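Terum Toy Library: progress report to the Umunex Fund
Prepared by Ngozi Babalola, January

Lending
The library lent 200 items this quarter, mostly toys and small household things for pretend play. We now have 14 member families in Nwachukwu, up from 13. Opening time has moved to 3:30 p.m. so parents can come after school pickup.
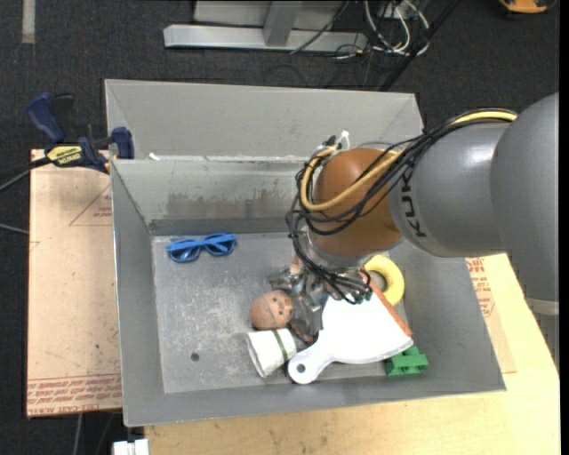

Repairs and sorting
Damilola Ekpo and Tanko Tamuno check returns for missing parts. 2 puzzles were retired. Replacement wheels for the ride-on cars are still on back order.

Spending
Shelving came in under budget. We ask to move the balance to the book corner, which Aminu Ogundipe will set up by March. Receipts are with Suleiman Garba.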